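Workbench and Outlet Inspection, Gevau site, Room 2
Inspector: Barnabás Sipos
Interval: every September, and after any change to the furniture or wiring

Scope: fixed benches against the wall, surface-mounted outlets at bench level, and the supply to both. Portable appliances are on a separate sheet.

1. Bench top clear for inspection. Pass.
Tools and stock were moved to the Garkano cabinet on Monday evening.

2. Bench top level and firm under hand load. Pass.
Tested with a 50 kg load at mid-span. No movement at the wall side.

3. Surface free of cracks, burns and lifted edges. Pass with comment.
Black top, matte finish. Small pale specks wipe off or are shallow marks. Do not use solvent on them. Dark finishes hide scorching, so check with a hand lamp held low.

4. Joint between bench and wall. Pass with comment.
No sealant fitted. Acceptable in a dry room. If wet work is ever moved in here, the joint must be sealed first.

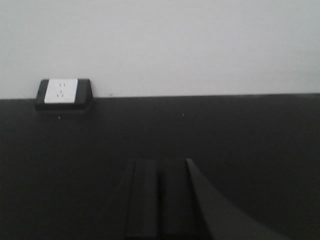 5. Outlet housing secure to wall. Pass.
Pulled by hand in both directions, no play. Fixing screws checked and left as found.

6. Faceplate intact, flush and correct for housing. Pass.
White plate in black housing. No chips or discoloration from heat.

7. Clearance between outlet and bench top. Comment.
The outlet is set very low, at the back of the bench. Liquid spilled on the top could reach the housing. Keep open containers at the other end. Mészáros to quote for raising the unit at the next shutdown.

8. Polarity and ground continuity. Pass.
Plug-in tester, then meter. Readings entered in the electrical log under sheet 1,265.

9. Ground fault protection. Pass.
Tripped on the test button and on the tester, and reset both times.

10. Connected load. Pass.
Limit for this circuit is up to 3,000 watts. Heaters are not permitted on it. The Skistumport dust extractor has its own supply and must stay on it.

11. Circuit label at outlet and panel. Fail.
Panel directory still shows the old room number. Correct the directory and fit a matching label at the outlet.

Open items: 7 (quote), 11 (labels). Item 11 to be closed before the bench goes back into service. Recheck items 5 and 8 after the unit is raised.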